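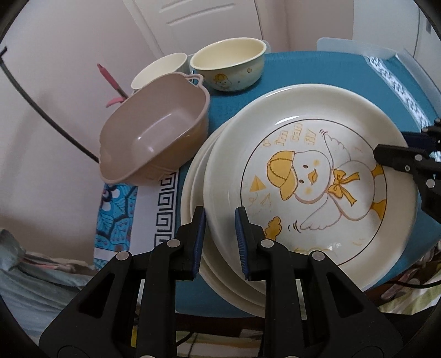 Stack of white plates, duckling in a yellow cap on the top one.

Jan 17, 2023
Casting and drying notes, Sitelwood workshop

Second go at the new slip from Prestel. The first batch was too thick and left a ridge inside the moulds where it stopped draining. Thinned it with a little water and a few drops of deflocculant, stirred, left it overnight with a lid on. Much better this morning. It runs off the stick in a steady string and closes over without a dent. Sieved it again anyway and got a spoonful of hard bits out, mostly dried crust from the rim of the bucket. The rim needs wiping down every time we pour. I have put a sponge on a string next to it.

The plate moulds are fine. They dry faster than the bowls and can take two casts a day. The bowl moulds can't. By the second cast they were still damp and the walls came out thin and floppy, so I scrapped those and put the clay back in the reclaim bin. One cast a day for bowls until the room warms up. The hygrometer by the door said 51 per cent at nine and had gone up by lunch, probably from all the wet moulds sitting open on the same rack. Moved half of them to the back shelf near the pipe.

Rims: the plain ones are warping less than last time. I think that is down to turning them over onto a flat batt as soon as they will hold their own weight. Leaving them face up until the next day was a mistake. Two from the last lot rock on the bench and I have kept them for glaze tests.

Transfers from Flurport have not come. They said the proof went out but there is nothing in the post. The inner well on our plate is a bit narrower than on the drawing they were working from, and I would like to see the proof before they print the sheet. If the picture touches the ring it will have to be redrawn. Will ring again.

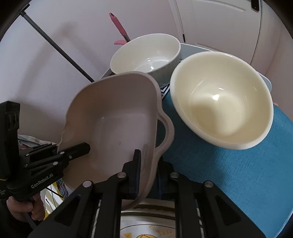
Handles are still the main loss. Most of the cracks are at the lower join and they show up on the second day, when the thin part has dried ahead of the wall. I tried three things: scoring deeper, using vinegar slip in the join, and wrapping each handle in a strip of plastic overnight. The plastic made the most difference. Vinegar slip helped a bit. Deeper scoring did nothing I could see. All of that was on mugs, though, and the serving dish is harder. A looped handle out at the side of an oval bowl, with a wavy edge like the one on the mauve dish, means the join sits close to a part of the rim that is already uneven in thickness. I would wrap the whole end of the dish, handle and rim together, and leave the other end open for the first day only. Not tested yet.

Bisque: ran the small kiln to 1,000 at 80 an hour, with a hold of 5 hours low down to get the last of the water out. No blow-outs. The bottom shelf is still cooler than the top. The cones agree with each other on the middle shelf and on no other, so anything that matters goes in the middle for now. The lid seal is getting crumbly on the left – must order brick cement before the next glaze firing.

Glaze tests, Nguyen recipe with the extra china clay. Dips came out even. It needs a longer stir than the old one or it settles in the bucket. Small pinholes on the thick edge of two tiles, none on the thin ones. Next time wipe the bisque with a damp sponge first and count to three in the bucket, no more.

To do
– chase Flurport
– brick cement, new sponges
– cast two oval dishes and wrap one
– label the reclaim bin, the grogged clay went in it again

Last updated: June 2023
Contact the workshop | © Sitelwood | Back to top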